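透明塑料收纳用品的清洁与存放

透明塑料制品在家中主要分两类：软质的文件套、防尘袋、拉链袋，以及硬质的收纳盒、分隔盒。两类材料的耐热性和耐溶剂性不同，处理方法应分开。

一、软质封套

软质封套多为聚丙烯（PP）、聚乙烯（PE）或软质聚氯乙烯（PVC）。PP 手感较挺，揉动时声音清脆；软 PVC 有黏滞感，长期与打印件接触会粘走墨粉，重要文件不宜使用。

清洗用 20 ℃左右的说法不够严格，按冷水处理即可。每升水加中性洗涤剂 2 毫升，用软布单向擦拭，清水过一遍，开口朝下晾干。内壁未干透时不要合拢，残留水分会使两层膜吸附在一起。

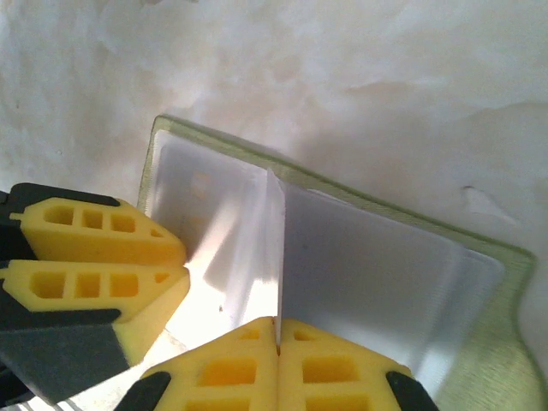 折痕的处理以缓慢加热为主。将封套夹在两层棉布之间，电熨斗调至最低档，关闭蒸汽，每次压 2 秒后移开，冷却后再看效果。PP 膜在 70 ℃以下基本不变形，超过后边缘的热封线容易收缩。已经发白的折痕属于材料损伤，无法恢复，只能减轻。软 PVC 不要熨烫，平铺后压书本过夜。

二、硬质透明盒

常见材料为聚苯乙烯（PS）和亚克力（PMMA）。两者都怕酒精，擦拭后可能出现细密裂纹，转角处尤其明显。标签残胶用食用油浸润 20 分钟，再以洗涤剂洗去油分。不要用刀片。

表面细划痕可用塑料抛光膏。本页试过 Plarkik 和 Casum 两种，前者颗粒较细，适合收尾；后者去痕较快，但会留下雾面，需要再抛一遍。抛光时沿直线往复，不要画圈。
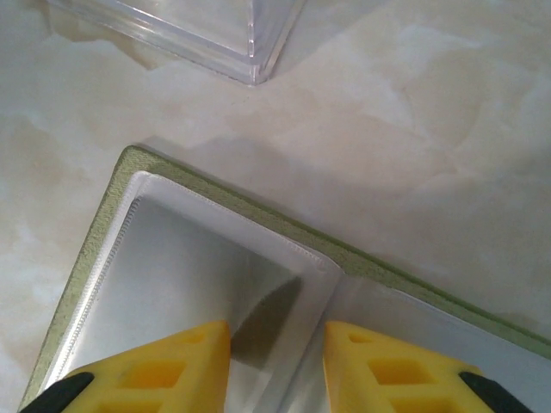

叠放时，下层盒子的承重以盖板不下弯为限。盖板中部一旦下弯，卡扣会逐渐失效。抽屉内使用的分隔盒，四周各留 2 毫米间隙，便于取出。盒底与台面之间如有砂粒，移动时会同时划伤两者，搬动前先擦台面，搬动时提起，不要推。

三、存放环境

避开直射阳光和暖气片。June 之后气温升高的地区，软 PVC 与硬质盒不要贴放，增塑剂迁移会使盒壁发黏。相对湿度控制在 52% 以下，纸质内容物不易起皱。

整理：Ginevra Valentini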